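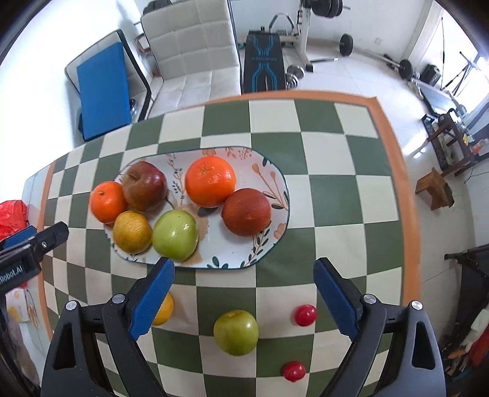 Naldale Opens Its Orchards for a Month of Fruit, Supper and Old Trees

Search this site Search Go

NALDALE - The Naldale Orchard Trail returns this October with more growers, longer hours and a new shared supper at the Gilmartin barn, and the people behind it can hardly wait to get the gates open.

The trail links 15 orchards and gardens along the valley road between Grimudside and Rekby. Visitors pick up a map at any stop, go in whatever order they like, and taste what is ripe. Admission to every orchard is free. Picking is paid for by the bag, at prices each grower sets and posts at the gate.

This is the biggest trail yet. It started with a handful of neighbors who had more apples than they could sell and put out tables by the road to see who would stop. Plenty of people did, and a good many of them asked for directions to the next farm. Somebody drew a map on the back of a feed receipt, and copies of it were still going around two seasons later.

"We had people turning up with that scribbled map folded into their wallets," said Maarja Dzene, who grows apples and pears on the Rekby side of the valley and coordinates the trail. "Half the roads on it were wrong, and they came anyway! So we thought we had better draw a proper one."

The proper one is now in its ninth printing. It shows parking, restrooms, picnic spots and which orchards have paths smooth enough for a stroller or a wheelchair. For the first time it also marks the old trees, the ones planted before the valley had a paved road, several of which still bear well every fall. The growers are especially proud of these. One is a russet at the top of the Dzene orchard with a trunk so hollow that children used to post letters in it. Another is a pear behind the Gilmartin barn whose variety has been argued over for as long as anyone can remember.

Visitors who think they can name that pear are warmly invited to try. A notebook will be left on a stand beside the tree, and experienced fruit growers from outside the valley are encouraged to write down their best guess along with their reasons.

What is ripe, and when

The first week of the month belongs to the early apples and the last of the plums. Plums go quickly, and anyone who wants enough for jam should come at the start of the week and bring a shallow box, as they bruise in a deep one.

By the middle of the month the main apple crop is in, and this is when the trail is at its liveliest. Nearly every stop will have something to pick, and the press at Grimudside will be running from 9 in the morning until the light goes. Visitors can bring their own apples to be pressed, including windfalls from home, provided they have been washed and the bad spots cut out. Bring clean jugs with tight lids. The juice isn't pasteurized, so it needs to go straight into the refrigerator and be used within a few days, or be frozen with some room left at the top of the jug.

The last week is for the keepers - hard, late apples that taste sharp off the tree and turn sweet in storage. Growers will show how to wrap them in newspaper and lay them in a single layer somewhere cool and dark. They'll have winter squash for sale, too, and quinces for anyone who likes the smell of one on a windowsill.

Supper at the barn

New this year is a supper on the closing night, served at long tables in the Gilmartin barn. There are 235 seats. Tickets are sold at the Grimudside press and at the Rekby library desk, and children who can sit on a lap do not need one.

The food will come from the valley. Kyu-ri Joo, who runs the kitchen at the Gilmartin barn, has spent the summer trying out recipes on anyone who happened to walk in. Her menu opens with a squash soup and moves on to roast chicken with apples and onions, baked beans cooked overnight, and a cabbage slaw with pears in it that she admits took several rounds to get right.

"The first version was too sweet and the second one went brown before I could get it to the table," Joo said. "Now I cut the pears last, straight into the dressing, and I could eat a bowl of it standing up. I'm so excited to see those tables full!"

Dessert is being left to the valley's home bakers. Anyone may bring a pie, a cake or a cobbler, and the bakers will eat for half price. Please put a card with each dish saying what is in it, with nuts, eggs, milk and wheat clearly marked. Pie plates can be collected from the barn the next morning, and a label on the underside helps a great deal.

Music starts once the plates are cleared. The Rekby fiddlers have promised a full set, and there will be room to dance at the east end of the barn for as long as people want to.

Learning from the growers

Several stops will offer short talks and hands-on sessions through the month, all of them free. Subjects include pruning a tree that has been left alone for years, grafting a favorite variety onto new roots, keeping deer away from young bark, and choosing a tree for a small yard. The pruning session has been the most popular in past years, and Dzene expects it to be packed again.

"People come in scared of the saw," she said. "They have an old tree behind the house and they're afraid they'll kill it. By the end of the hour they want to go home and start right away, and I have to tell them to wait until winter."

Schools are welcome on weekday mornings. Teachers should contact the trail office ahead of time so that a grower can be on hand to walk with the class. Younger groups can taste a row of apples from sour to sweet and vote for a favorite. Last fall the sourest one won, to the delight of the grower who planted it.

Planting for the next valley

Money from the supper will go toward new trees. The trail has set a goal of raising $4,000 to buy rootstock and fencing, and to pay for grafting wood to be cut from the oldest trees on the map this winter. The young trees will be raised in a nursery bed at Grimudside and then given to households along the trail that have the space and are willing to water them through their first summers.

Growers hope that some of the varieties now found on only one farm will soon be standing in yards all over the valley. The mystery pear is at the top of the list, name or no name.

Before you come

Orchards on the trail open at 10 a.m. and close at dusk, apart from the press, which starts earlier. Wear shoes that can handle wet grass. Dogs are welcome on a leash at the stops marked with a paw on the map, and should stay home for the others, where there are sheep under the trees. Ladders are for growers only, but long-handled pickers can be borrowed at every gate.

Parking is limited at the Rekby end. The lot by the old creamery has plenty of room, and a footpath from there reaches the first orchard by way of the creek.

In heavy rain the talks will move indoors where there is a shed to move them to, and picking will go on for anyone happy to get wet. Changes will be chalked on the board outside the Grimudside press each morning.

Maps are available now at the Rekby library, the Grimudside press and the Gilmartin barn.

Contact: Maarja Dzene, Naldale Orchard Trail office, Rekby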